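How Does a Robot Learn to Pour?
A Science Page for Young Readers from the Juston Learning Center

Pouring a drink seems easy. You pick up a bottle, move it over a cup, tip it, and stop in time. Your eyes, your arm and your fingers all work together, and you hardly have to think. A robot must be taught each part of the job.

At the Hirden Laboratory, a team led by Seon-mi Do studies how robots can learn by copying people. Scientists call this method "imitation learning." To imitate means to do what someone else does.

Learning from examples

First, a person guides the robot arm through a job by hand. The robot keeps a record of how each joint moved and what its cameras saw. One complete try is called a demonstration. The team collected 1000 demonstrations for this study, which is named Dokance.
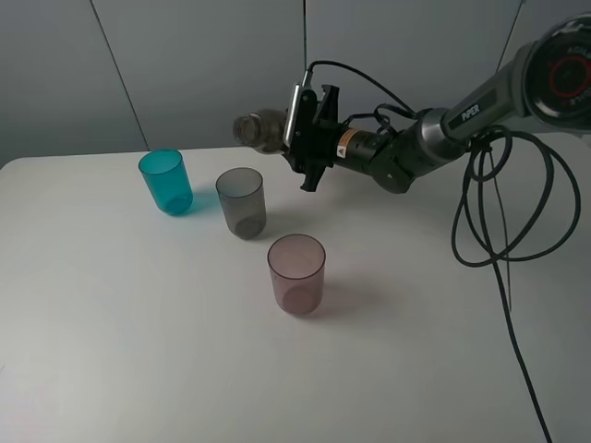 A computer program then studies the demonstrations and looks for patterns. It must learn which movements belong with which views. When the arm holds a small clear bottle above the table, with a teal cup, a gray cup and a pink cup standing nearby, the program has to choose where the arm should go next. It makes this kind of choice many times every second. Each choice is small – often the arm moves less than the width of your fingernail.

Two ways of seeing

The robot in this study uses two kinds of camera. One stays in a fixed place and sees the whole table. The other rides on the robot's wrist, close to the gripper. The gripper is the robot's hand, and it has two fingers.

The fixed camera is good at showing where things are. The wrist camera is good at showing what is close to the fingers. Its view changes whenever the arm moves, and things that are very near can look blurry. The program must learn to use these pictures too.

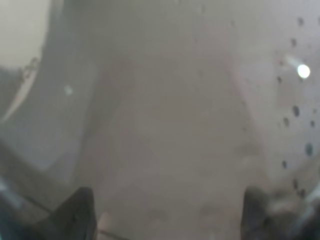 What did the team find out?

The researchers wanted to know whether two cameras are better than one. They tested the robot in two ways and gave it 100 tries each time.

With only the fixed camera, the robot finished the job in 56 tries. With both cameras, it finished the job in 88 tries. The second camera made a large difference, mostly at the moment when the fingers had to close on the bottle.

The team also found that the robot had trouble when the cups were moved to places it had never seen in a demonstration. Adding 12 new starting positions for the cups is the next step in the study. That work will begin in April at the Pärn Workshop.

Words to know

Demonstration: one complete example of a job, recorded for a robot to learn from.
Gripper: the part of a robot that holds things.
Imitation learning: learning a job by copying examples.
Joint: a place where an arm can bend or turn. Your elbow is a joint.

Try it yourself

Place a plastic cup on a table and pick it up with one eye closed. Then try again with both eyes open. Write down which way was easier, and share your results with your class.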